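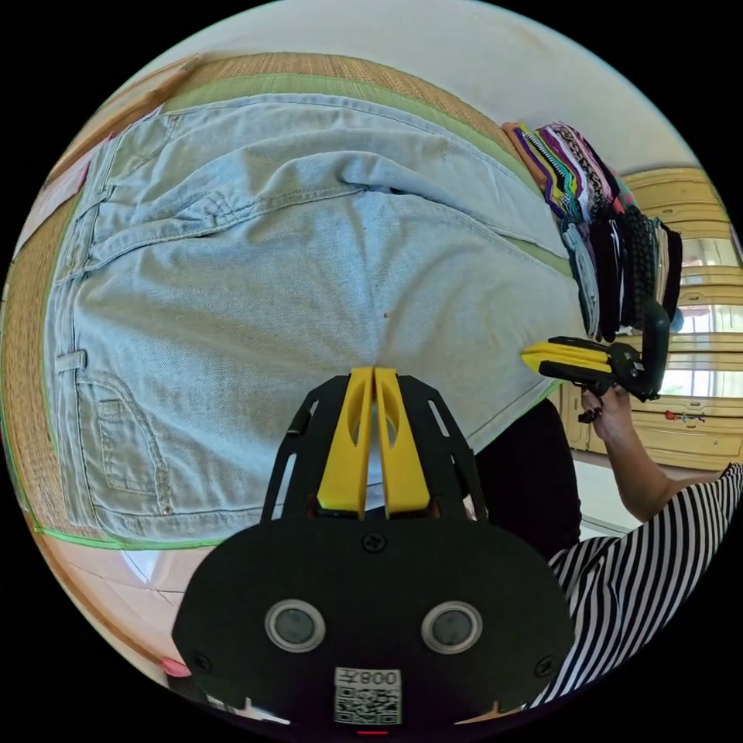
Folding clothes has been the hardest of the household tasks in the Caruso project, and it is the one we have spent most of the autumn on. The aim is to teach a two-armed robot from demonstrations given by people with hand-held grippers, so that no robot is needed while the data is being gathered. Shirts and towels went fairly well in the first round. Trousers did not, and jeans were the worst of them. Denim is stiff, it keeps its creases, and a pair laid face down with the pockets showing gives the learned policy a different view from a pair laid face up. We now treat the two as separate starting positions and collect both, with one gripper in each hand and the garment flat on a mat on the floor.

The first training set, finished in June, held 2000 demonstrations across all garments. Only 20 of those were jeans, which explains a good deal. Abenezer Tesfamariam, who runs the collection work at Detstead, has since added 700 demonstrations of jeans alone, recorded in ordinary homes with whatever the household had in the wardrobe. Faded pairs, dark pairs and children's sizes are all in there.

The main change in method is in how we cut up the recordings. Before, each demonstration was one long piece, from first touch to finished fold. Now it is split wherever the yellow fingers close or open, and the model, called Latia, learns to predict the next short piece along with the point at which it should end. Training takes longer this way. In return, the robot is much better at noticing that it has missed the waistband, and it will go back for it instead of carrying on with nothing in its grip.

Results on the robot at Javberg are better for jeans and unchanged for towels. Shirts have got slightly worse, mostly at the sleeves – we think the short pieces are too short there, and are testing a version that joins some of them up again. Thin fabrics that slide are still a problem with either method. Belts left in the loops are another, and for now we take them out first.

A written report on the split recordings is being drafted, and partners will get a copy for comments before it goes any further. Abenezer is also looking for more homes near Detstead to record in. A session takes one afternoon and needs a clear patch of floor and a pile of clean clothes. If you can offer one, please speak to him directly.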